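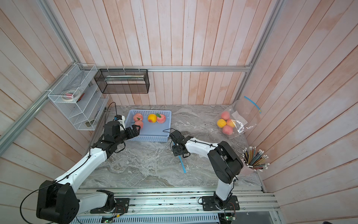 July 2025

Third night of no sleep, so I've taken up counting the neighbor's wind chimes. The book on insomnia, all 1,288 pages of it, is too heavy to hold in bed and too dull to read anywhere else. I gave up warm milk in January. Tonight I tried a bath, then fruit, then lying very still and resenting people.
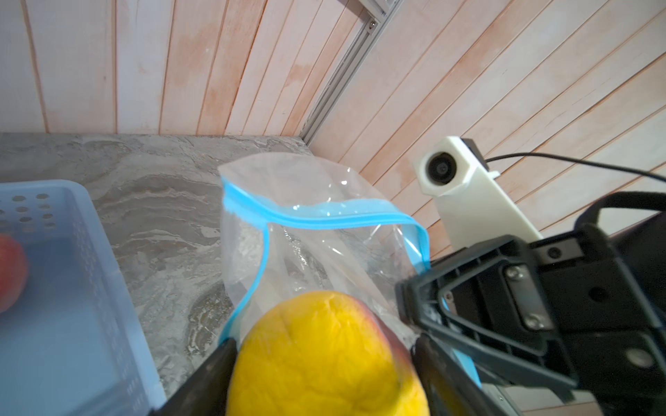 Gwenllian Rosser wrote back at 3 to say I should quit looking at the clock, and that she'd been asleep until my message. Moved the clock to the hall. Can hear it fine from there.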